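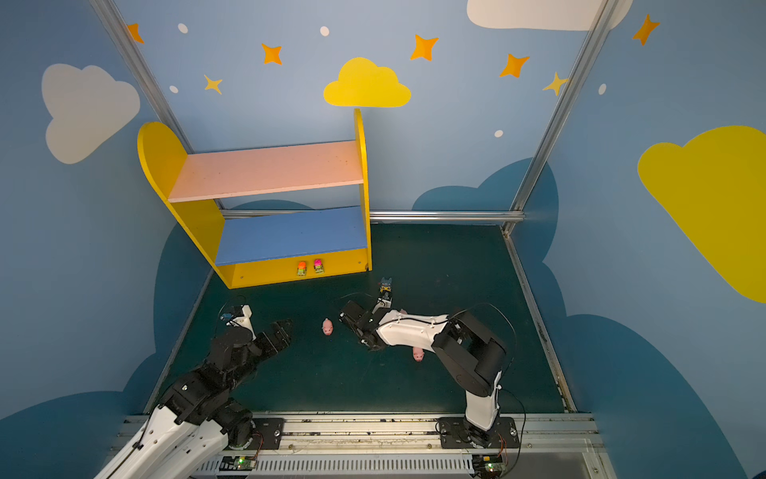
The usual argument for remote control over hand guiding is throughput. I think it is the wrong argument. At Noledholm we have taught the same tidy-up task both ways, and the difference that matters is what the operator is allowed to know.

A person who holds the arm and moves it through a task feels the contact directly. The motion comes out smooth, and the recording contains decisions made by a hand that the robot does not have. Whatever the operator felt is missing from the data.

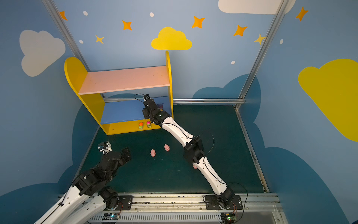
Remote control removes that advantage, and I count the removal as a gain. The operator has to work with the reach and the fingers of the machine. Putting a gripper into the lower compartment of a small toy shelf, with a camera riding on top of it, is awkward, and the awkwardness belongs in the record. Marama McAlister disagrees. She discards any demonstration with a visible hesitation, and of our last 64 she kept 50. I would have kept all but two — a pause before a narrow opening is information.
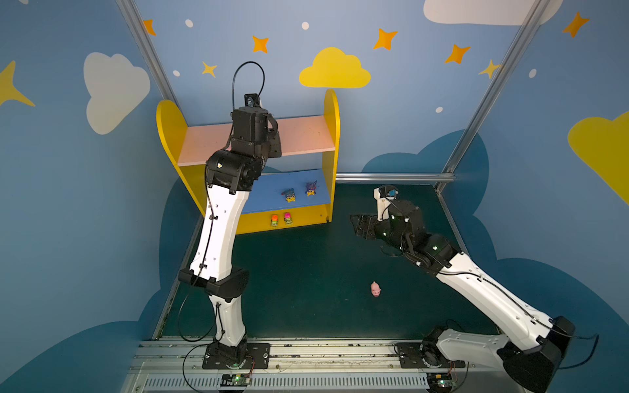 Photo: Rangi Fairweather / Dorora

Hand guiding still has its place. For one arm and one fixed path it takes 15 minutes to set up. With two arms on a shared rail, one person cannot guide both well, and a second person gets in the way of the cameras. Labs that report only a success rate should also report which method they used.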